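3.2 Keeping the cell in shape

I'll be frank about the setup, as it ate more of our time than the learning part did. Our bowl cell at Nallthorpe has a white table with a light grid and two arms with fingered hands. Each trial uses the same pink bowls, and Tiago Ramalho and I look after the hardware between runs.

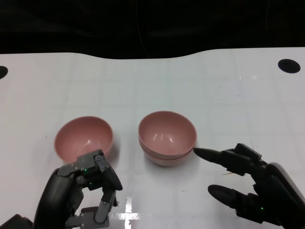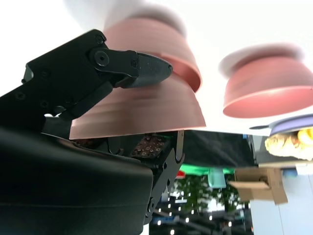
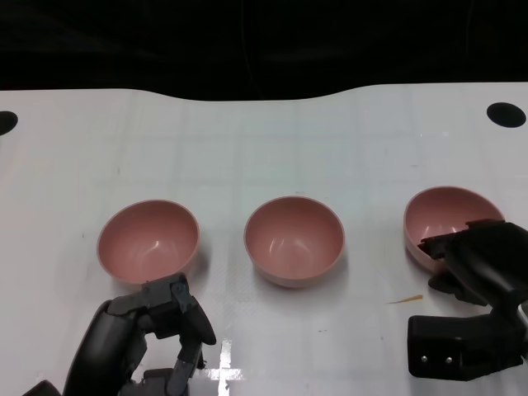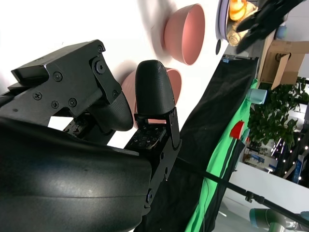
Figure 4. Pink bowls and robot hands in the cell, from head and wrist views.

3.3 Finger checks and screw care

We stop every 12 trials and go over the fingers by hand. Small screws creep loose — the pivots are the worst — and a loose pivot shows up as a hand that closes a hair late. Madalena Morais wrote our first checklist in May, and we've barely changed it. Wipe the pads, snug the screws, home both arms, then run one empty close. Over 400 trials we swapped two finger pads and one cable, all on the right hand. I still don't have a good answer for why it's always the right one! Wrist camera mounts get checked every 100 trials.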